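Product review: the Temitz brow lamination and tint kit

Reviewed by the treatments panel of the Virico training salon

Category: brow treatments, professional use

The Temitz kit is sold to qualified therapists as a complete system for lifting, setting and tinting the eyebrows. It contains a lifting lotion, a setting lotion, a nourishing oil, three tints (light brown, mid brown and graphite), a developer, brushes and a printed manual. The kit under review was used at the Virico training salon over 6 weeks, on 40 clients, by therapists of differing experience. The panel bought it at the normal trade price and had no contact with the maker beforehand.

Preparation

The manual asks for a patch test at least two days before the first appointment, and the panel would urge every salon to keep to this even with regular clients. The brows are cleansed with a product free of oil and then dried fully. Temitz supplies no cleanser, so the salon must provide its own. Small metal dishes are suitable for water and cotton pads, but the tint itself should be mixed in glass or plastic, as the manual states on its second page. 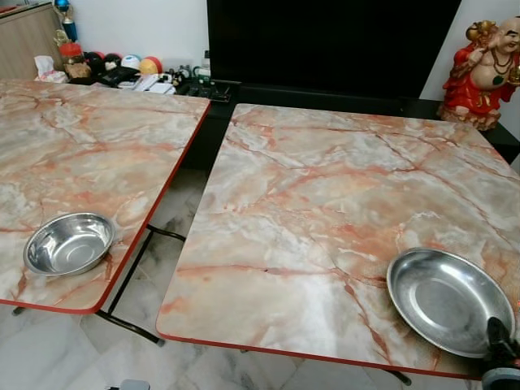

Tables and steel dishes at the training salon.

The lifting and setting stages

The lifting lotion has a firm, creamy texture and stays where it is placed. It does not run towards the eyelid, a fault the panel has met in thinner products. Application begins at the root and should stop short of the tips, which are finer and process more quickly. The manual gives separate timings for fine, normal and coarse hair. On fine hair the panel found the stated time slightly long and would advise checking the brow a minute early.

The setting lotion is less pleasing. It is noticeably thinner, and the pump gives more than one client requires. Therapists who emptied a little on to a spatula first, and worked from there, had far less waste. The smell of both lotions is mild for this type of treatment, though clients did remark on it when the room was warm.

Results were good on brows of medium density. Hairs lay flat and even, and held their direction well when the clients returned for inspection. Very sparse brows gained less, and the therapist should say so plainly at the consultation. Hair that has been tinted at home with unknown products should be left alone until it has grown out.
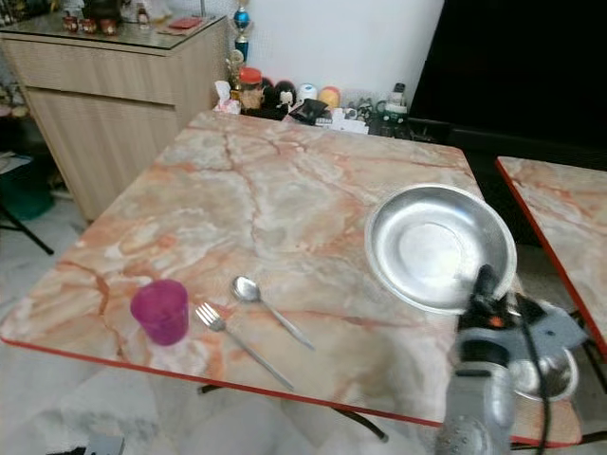
Bouzid, who had used the kit before the review began, wrote to disagree on the matter of the pump. In that reader's view the quantity is correct if both brows are treated together, and the waste arises only when a therapist finishes one side before starting the other. The panel tried this and accepts the point for experienced hands. Learners should continue to treat one brow at a time.

Tinting

Of the three shades, mid brown is the most useful and will suit the greater part of a salon's clientele. Graphite develops quickly and has a cool cast that can look severe against fair skin. Light brown is gentle, perhaps too gentle on grey hair, where a second application was needed more often than the panel would like. The shades mix well with one another.

Staining of the skin was slight and faded soon after treatment. A barrier cream is still advisable. The developer bottle has a narrow nozzle that allows drops to be measured accurately - a small matter, but one that saves time during a full day of appointments. 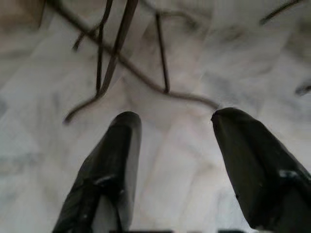
Aftercare and the manual

Clients are asked to keep the brows dry for a day and to brush the oil through each evening. The oil is light and well liked. Temitz encloses aftercare cards, but too few for the number of treatments the kit can supply, and further packs must be ordered separately under code 2105.

The manual is clear on timings and weaker on correction. It devotes a single paragraph to brows that have been over-processed, and a therapist facing that problem for the first time would need more help. By comparison, the rival Wilo kit has a fuller section on faults, although its lotions are harder to control. 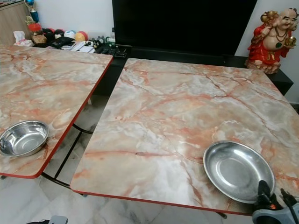 Two of the tables, with a steel bowl near the front edge.

Storage

Opened lotions should be closed tightly and kept away from sunlight. The outer case is sturdy, but the brushes do not fit back into their slots once the protective sleeves have been removed.

Verdict

Recommended for salons with trained staff and a steady demand for brow work. The lifting lotion and the tints are of a high standard. The panel would like to see a better pump on the setting lotion, a larger supply of aftercare cards and a revised chapter on correction. Salons that offer the treatment only now and then may find that the lotions pass their use-by period before the kit is finished, and should ask their supplier for the smaller size.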